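Binders in a low cabinet, flat or upright?
Home Office & Paper forum

cekar_fan74
Ok so I finally cleared the floor of paperwork and everything is going in the light wood cabinet, the two-door one. My box files are the flat closed kind and I keep going back and forth on laying them down or standing them up.

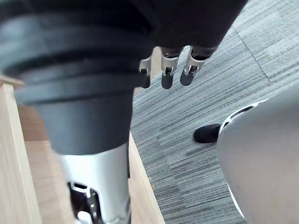
I paid 142 for the cabinet in April and I don't want the shelf to sag. Anyone stacking theirs flat?

prestberg_attic
Upright, always! Flat piles mean you lift five to get at the bottom one.

rosser600
Disagree. I've had 6 flat on one shelf for years and it's fine, just keep the spines facing out so you can read them (and grab the finger hole).

cekar_fan74
That's how I've got it right now, one on top and one on the shelf inside.

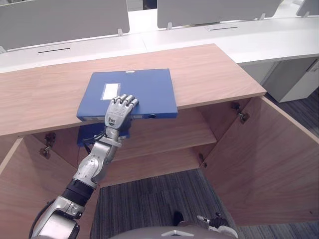 Blue binder on top, spine to the front, doors open

prestberg_attic
It's hanging over the edge a bit, push it back before you catch it with your elbow lol. Still say upright.

ilberg_m
Measure your shelf height first. Mine were too tall to stand, so that settled it for me.

cekar_fan74
Good point, getting the tape now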